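My canary, Umgate, went off his seed in May. He'd pick out the hemp, fling the rest at the wall and shout at me. I rang Vignesh Marar, who breeds them, and he told me to try soaked seed.

So I did! Two spoonfuls in a jam jar overnight, a good rinse in the morning, then into the dish before breakfast.
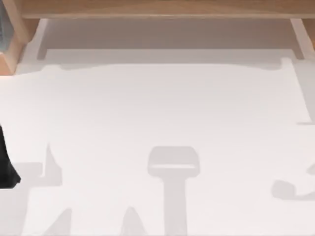
White tabletop and pale wood, from overhead.

By day five he was sprouting opinions as well as eating (very loud ones, mostly at the kettle). I still rinse it twice, and whatever's left comes out by lunchtime. Vignesh adds grated carrot to his. Umgate won't touch the stuff, so I eat it.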